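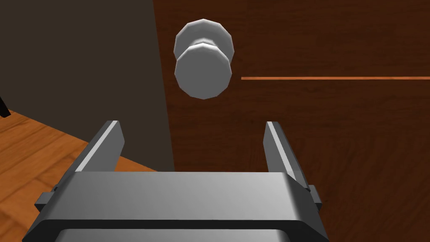

Round door knobs are still giving household robots trouble, according to a progress note Dravunent sent to its pilot partners on July 19, 2024.

The company has been training a two-finger gripper in simulation to open ordinary interior doors. Lever handles went well in March. Knobs are harder. The fingers have to close on both sides, hold without slipping, turn, and keep hold while the arm pulls back along the swing of the door.

Out of 700 simulated tries on a round knob, the gripper got the door open in nearly 30 percent. Most of the failures came during the turn, said Junhao Feng, who runs the test program. In others the latch cleared but the arm pulled in a straight line and lost its grip.

Syafiqah Nugroho, who manages the Udari apartments where a trial on real doors is planned, said she would not change the hardware to suit a machine. The building has 16 units, and 11 of them have knobs throughout.

"If it can't get into the bathroom, it can't clean the bathroom," she said.

Feng's group will work on the pulling motion next and then add doors that stick or have a stiff latch. Laundry folding and dish loading, both on the original chore list, are on hold until the door work is finished.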